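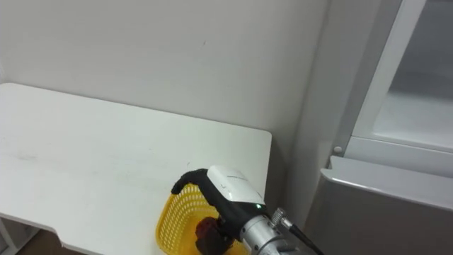 Walking the Dresham Heritage Mile: does the trail deliver?
Student project report, Travel and Place Writing
Ga-eun Do and Roel Bakker

The leaflet promises "a living street of makers and traders." We walked the route twice, once on a weekday morning and once on a Saturday, and mostly found phone shops. Stop 4, the old rope market, is a parking lot with a plaque. The plaque has the wrong street name on it.

Our tutor, Sanne De Graaf, asked us to judge the trail as visitors would, so we left our notes in the bag until lunch. By then we had already lost the route at the Stirden underpass, where two arrows point at each other. 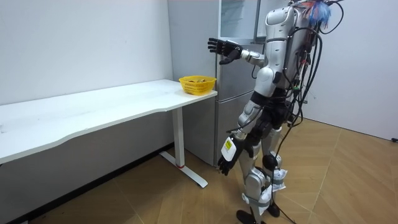 Silver-and-white humanoid robot with a blue tuft on top, beside a long white desk.

Shopkeepers were split. Ilse Kuipers sells secondhand coats near the canal and says the trail brings her people who want the restroom. The tourist office gave us a figure of 478 walkers for November, against 465 the year before. We asked how these were counted and were told it was leaflets taken from the rack. We took three ourselves.

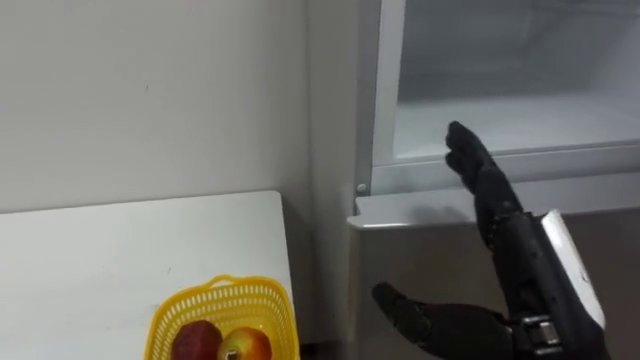
The canal end is better. Past the lock the crowds thin out, the signs stop, and you get a decent view of the backs of the warehouses, with washing hung between them. None of this is in the leaflet. We would send a visitor there first and let them skip stops 1 through 4, unless they need a phone case.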